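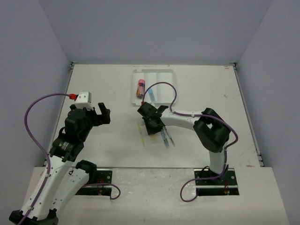

Recording examples at Trerell: frequently asked questions

Last updated 5 Aug 2020

What is an example?
One complete attempt at a task, stored with the joint positions and the video from every camera. An attempt normally lasts 30 seconds.

Which task are you recording now?
Sorting stationery. Pens and markers lie on the white surface and the clear tray with compartments stands behind them. The operator guides the arms.

How many examples do you need?
The target for this task is 4,000. An operator on a full shift records 125.

Do the pens have to start in the same place each time?
No. Move them between attempts and change the angles. A system that has only seen one layout copes badly with any other.

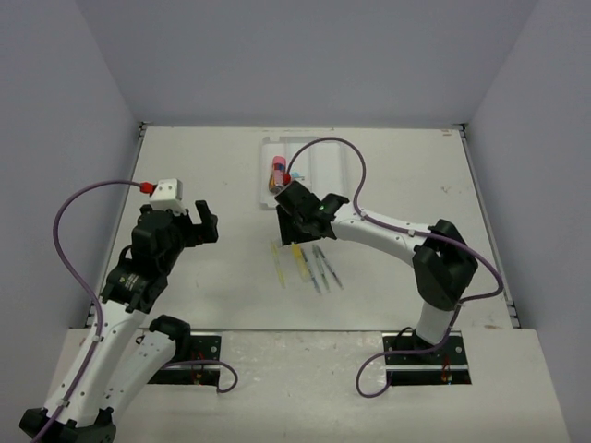 What happens to an attempt that goes wrong?
It is kept, with the label "failed". Do not delete it yourself. Failed attempts are left out of the first training run and may be used later on.

Can I stop halfway through?
Yes. Press the pedal twice and the recording is closed as incomplete. Incomplete recordings are removed each night.

Who checks the labels?
Agnese Dzene checks 5 recordings from each batch. If one label is wrong, the whole batch goes back to the operator.

Where are the recordings stored?
On the Plasadach server, with a second copy at the Fluvville office. Operators can view their own batches but cannot change them after upload.

Can we suggest a new task?
Yes, use the form on the Venckus page. Tasks sent in before the end of June have been answered.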